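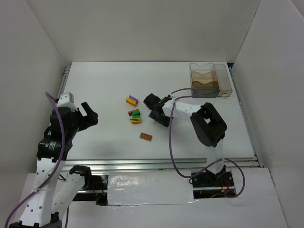

Figure 6. Two robot arms at a white tabletop, with toy building bricks and a clear plastic container.

4.2 What people did with their stablecoin balances

I went into this part of the study expecting a dull result. Our panel came from Mistbridge, a mid-sized town where a local payments firm, Tekach, had been offering a dollar-pegged token through its phone app, and I assumed most people would load it up, spend it at the grocery store and forget about it. Meriem El Khatib, who ran the interviews with me, bet me a coffee that we'd see hoarding. I owe her the coffee.

We ended up with 1903 wallets that passed the activity filter in Section 3 (at least one incoming and one outgoing transfer, no exchange-owned addresses). Of those, 88 held more at the end of the window than everything they'd spent during it, and that little group accounted for a surprisingly big share of the total float. When I first saw the numbers I figured I'd double-counted the change addresses, so Brahim Abdel Rahman rebuilt the table from the raw ledger on a Sunday and got the same thing. Sorry, Brahim!

The holders we managed to interview mostly didn't talk like investors. One fellow was putting money aside for a new furnace and liked that the token sat apart from his chequing account, where his kids' hockey fees kept eating it. Another told us she didn't trust the peg at all but found moving the money back to her bank such a hassle - two forms and a phone call - that she left it where it was. We coded her as a reluctant holder, a category we hadn't planned for and had to squeeze into the scheme in August. Mudassar Hayat still thinks it should be folded into "inertia", and he may be right.

Fees mattered more than I'd guessed. Transfers routed through Morsy, the cheaper of the two settlement layers, were smaller and a lot more frequent, while people on Wimex saved up their payments and sent them in one go. We can't say the fee caused the behaviour, as customers picked their own route at sign-up and the thriftier ones may simply have favoured Morsy from the start. Reda Cherkaoui's matched sample, 3930 transfers in all, narrows the gap but doesn't close it.

One caution before the regressions. A wallet isn't a person. Several households shared a login, and at least one corner store was running its till float through a personal account, so please read "holder" as shorthand for whoever had the phone that day.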